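4.2 Connecting the assistant to the messaging channels

The assistant was first written for a single web page, where the browser keeps the session open and every message carries the same session key. Moving it to other channels meant that this could no longer be assumed. We therefore placed a small relay, Nurneo, between the channels and the dialog engine. Nurneo receives a message from a channel, turns it into a common format, looks up the open conversation for that sender, and passes both to the engine. Replies take the same path in the other direction.

The common format has five fields: channel, sender, text, attachments, and time received. Buttons and quick replies are not part of it. Two of our channels support them and the third, plain text messaging, does not, so the engine sends a list of options and each channel adapter decides how to show it. On the web page the options become buttons. In text messages they become a numbered list, and the adapter accepts either the number or the first word of the option.

Conversations are stored in Cudon, the key-value store already used by the help desk. A conversation is closed after 11 minutes without a message. We tried shorter limits during the pilot, but people writing by text message often stopped to look up an order number and came back to find that the assistant had forgotten the question. Longer limits caused the opposite problem: a new request was read as the answer to an old one.

Requests that the engine cannot match to an intent are handed to a person at the help desk. The handover message contains the last three turns and the intent with the highest score, even when that score was below the threshold. Staff asked for the full conversation at first. After two weeks most of them had collapsed that panel, and we went back to three turns.
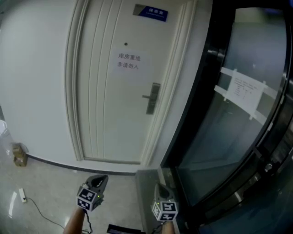 Figure 3. Closed door with a blue and gray sign reading 保密室 and a printed notice reading 库房重地 / 非请勿入.

The intent model was trained on 3,899 messages taken from the help desk archive and labeled by two of the authors. Names, phone numbers and order numbers were replaced by placeholders before labeling. Where the labels differed, the message was discussed and given one label or dropped. We held back 200 messages for testing and did not look at them until the relay was finished. A second set of 200 was collected in September from the text message channel only, as these messages are shorter and contain more spelling errors than the ones in the archive.

Channel adapters run as separate processes. An adapter that fails can be restarted without touching the others, and messages that arrive in the meantime wait in a queue at the relay. The Odukoya adapter needed one extra step. That service delivers a message again if it gets no reply to its callback within a few seconds, which led to the same question being answered twice. The adapter now confirms receipt at once, stores the message identifier, and ignores any later message with the same identifier.

Long replies also had to be handled per channel. The adapter splits the text at the last sentence end before the limit, or at the last space if there is no sentence end. Links are never split. Replies written for the web page sometimes contained tables, and these were rewritten by hand as short sentences.

4.3 Logging

All adapters write to Enari, which keeps one record per message with the channel, the intent, the score and the time spent in each component. Message text is not logged.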